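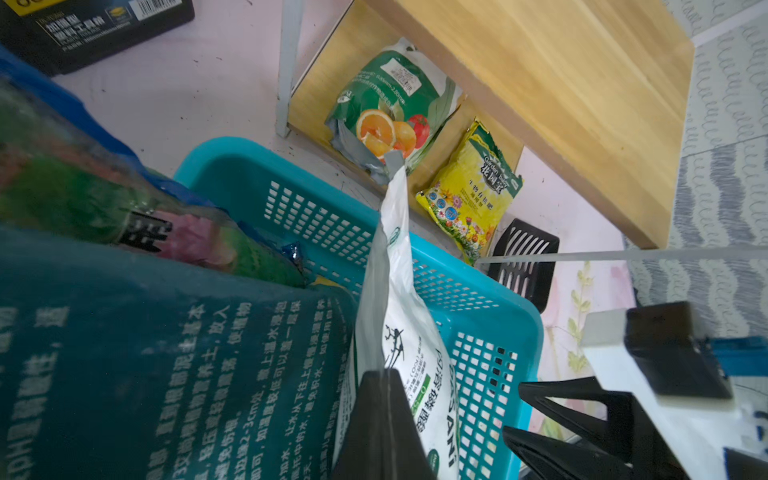

From: Osto Growers list
Subject: Re: Tulips in pots, yes or no?

Vaida Lukoševičius wrote:

Hi all, new-ish member, mostly a lurker. I moved up to Filtton last spring and I have a balcony and no yard. I'd love tulips in pots. My neighbor says don't bother, the bulbs turn to mush over the winter, and the guy at Zenetti said to just buy them already blooming. Is it really that hard up here? Also how deep, and do I feed them, and can I keep them for the next year? Sorry for so many questions in one go. I have three big pots sitting empty and it's already October, so I feel like I should be doing something.

Vaida

Hi Vaida, and welcome out of the lurking!

Plant them. Please. Your neighbor is half right about the mush (I've poked a finger into a pot in March and met the mush) but it's so avoidable, and a pot of tulips on a balcony when there's still dirty snow in the parking lot is the best thing I know. I'm at over 4,000 feet myself, so my winters can't be too far off from yours, and I've been at this long enough to have made most of the mistakes.

And with all respect to Zenetti, where I've spent way too much money, of course they'd like to sell you the blooming ones!

I'll go through your questions more or less in order. Jump in, everybody, I know some of you do it differently.

The pots

Big is good. A little pot freezes solid and thaws and freezes again, and the bulbs hate the back-and-forth much more than they hate plain cold. Go as wide and deep as your balcony will put up with. Check the holes in the bottom. If there's only one tiny hole, get a drill and give it some company, unless it's a glazed pot you love, in which case go slowly with a masonry bit and some tape over the spot. Set the pots up on something too, bricks or feet or scraps of wood, so the water can leave.

I don't put gravel in the bottom anymore. I did it for years since my mother did, and all it got me was heavier pots and less room for roots. Regular potting mix all the way down, with a few handfuls of perlite mixed in if it feels heavy when you squeeze it. Don't reuse the mix your tomatoes were in if they had anything wrong with them.
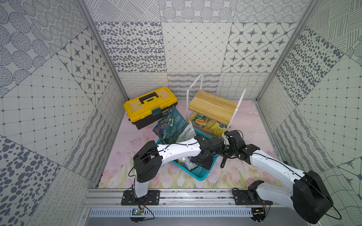

How deep

Deeper than looks right. The bag will say something like three times the height of the bulb, and in the ground I go even lower, but in a pot you run out of pot. I leave a good layer of mix under the bulbs for roots and then plenty over the top. Pointy end up. If you can't tell which end is pointy, lay it on its side and it'll sort itself out.

You can crowd them way more than the package says. Mine go in nearly shoulder to shoulder, just not touching each other or the wall of the pot. The wall is where the cold comes in first. Skimpy pots look sad and there's no fixing it in April.

If you want to get fancy you can do two layers, late ones on the bottom and early ones on top, and the bottom ones will snake up around the others. I did it with a dark purple one called Ondrejka under some plain yellow ones and for a couple of weeks it was gorgeous, and then a windstorm took the whole lot in an afternoon. Short varieties for balconies! I should have said that first. The tall ones with the huge heads get knocked flat, especially if you're up a few floors.

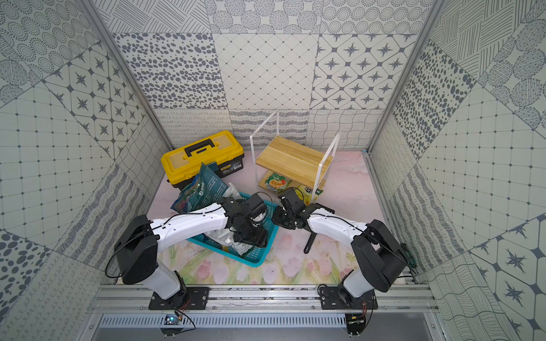 Getting through winter is the part people mess up, me included. Water the pots well right after you plant and then let them be until the top feels dry, and after that only a little now and then. They want to be cold and barely damp. Once it's properly freezing at night, shove all three pots together against the house wall, on the side away from the wind, and wrap the bunch in burlap or an old comforter or bubble wrap. Leave the tops open a bit so they can breathe. If you haven't gotten around to planting yet, don't keep the bulbs in a closed plastic bag, they sweat. Tip them into something open, a turquoise plastic basket like that one would be great, and keep it somewhere cool and out of the sun until you're ready. Keep them away from apples as well. The gas from ripening fruit kills the flower inside the bulb and you won't know until spring, when you get a very nice pot of leaves.

Squirrels: yes, even on a balcony. A piece of chicken wire laid on top of the mix and tucked under at the edges has worked for me for two winters in a row. Take it off when the noses poke through. Cayenne did nothing at all, I think mine liked it.
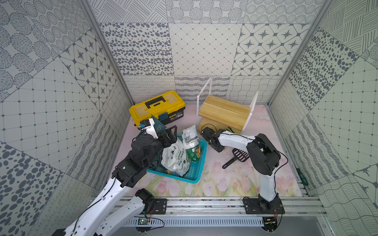

Feeding, and keeping them for next year

Fresh potting mix usually has enough in it for the fall. I don't feed at planting. When the leaves are up and looking like they mean it, I give them a weak dose of an ordinary liquid plant food, and then again once the flowers are done, and stop when the leaves go yellow. Don't cut the leaves while they're green, however ratty they look. You can drag the pot around a corner where you don't have to see it.

As for next year, well. In pots most of the big fancy ones give you one really good spring and then dwindle. I treat those as a one-time thing and pass the spent bulbs to my sister, who has a slope she doesn't care about. The little wild types are different, they'll come back in a pot if they get a dry summer, and they don't mind wind. If you only want to buy once, get those.

One more thing on timing, you're not late. Mine aren't in either! I've planted with gloves on and snow in my collar and they bloomed just the same.

Write back and tell us what colors you get. And if anybody has found a short orange one that lasts, I'm still looking.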